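4. Getting the two-arm table ready for a run

I've set up the Lestum table more times than I care to remember, and I still do it in the same order every time. If you've come over from the old Edwood bench, forget what you know about the power-up sequence - it's different and it will bite you. Have section 3 finished before you start (bases bolted, firmware loaded, both arms parked).

Before power

1. Walk around the table with the E-stop in your hand. Press it, twist it out, press it again. Leave it pressed for now.

2. Smooth the table cover with the flat of your hand, working from the far edge toward you. A few soft wrinkles at the back don't matter. What you don't want is a ridge in the middle where the tray or the fruit will sit.

3. Follow each arm cable from the wrist back to the base. I want enough slack for a full wrist turn and no loop hanging low enough to snag a finger. Tug each connector gently. I mean gently, I've pulled one clean off.

CAUTION: Never plug or unplug a wrist cable with the base powered. You can lose the gripper board that way, and the spare comes from Orwood in its own sweet time.

Powering up and homing

4. Release the E-stop and switch on the right base first, then the left. Wait for steady green on one before you touch the other. If you get a slow blink instead, give it 12 seconds, then power that base off and try again.

5. Home the arms one at a time from the pendant. Keep your head and hands outside the table edge while they move!

6. Set both grippers to 50 percent force. That's plenty for fruit, and it's where the Dong pads seem to last longest.

Laying out the table

7. Put the black tray on the right arm's side and the fruit on the left arm's side, with clear tabletop between. Right and left here always mean the robot's own right and left, so from the operator's side it's all swapped. Yes, everybody gets this wrong the first week, me included.

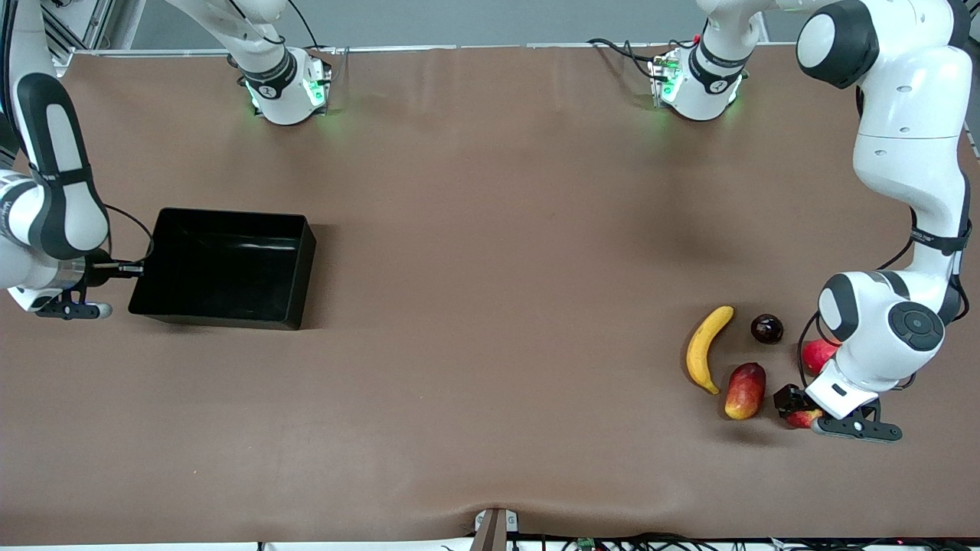
Hanna Hrynyshyn wrote in after the last revision to say that she homes the left arm first and has never had a problem, and could the manual please stop being so bossy about it. Fair enough, Hanna! The order isn't a safety matter. The pendant log lists the right arm first, and if you stick to that order the log is a lot easier to read when something goes wrong.

8. Jog the left gripper over the fruit at slow speed. Check that the fingers can close on the smallest piece without the wrist housing brushing its neighbors. If it's tight, move the fruit and leave the arm alone.

9. Jog the right gripper to the tray end and check that it comes in level. If it's tilted, redo the wrist zero (section 6).

10. Run program 133, the dry cycle, with your thumb on the E-stop. Let it go through 3 times.

NOTE: Error 12 during the dry cycle is nearly always a cable pulled tight at the elbow. Stop, power down, go back to step 3. If it comes back after that, write down which arm and which joint before you reset, then call Pylyp Koval. He'll ask you for both.

Last revised 2018-10-16. Pad replacement is in section 5.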